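Fan pages used to tell you what a singer's songs sounded like. Now they tell you his height. I looked up Cornel Sandu on Saturday after hearing "Flelwood" on the radio, and the first 8 results gave me his shoe size, his exes and a guess at his income. Only one named the album.
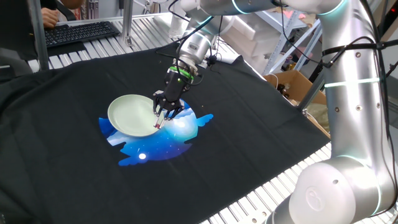

I don't think readers asked for this. The pages copy each other, and so do the mistakes. Three of them list Umut Değirmenci as his brother. Değirmenci is his drummer and has been since their first band, Pascu. He is also 29, and one site has him at 100.

A good profile is short. It says where the person started, who they play with and which record to try first. For Sandu I would say "Grerkitz," side two.

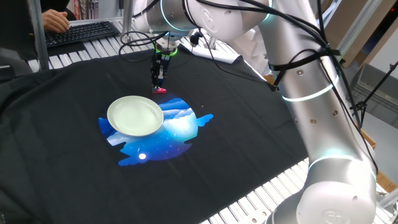

Pale white plate with a faint green tint and black gripper over fabric.

The sites could print that much and leave his shoes alone.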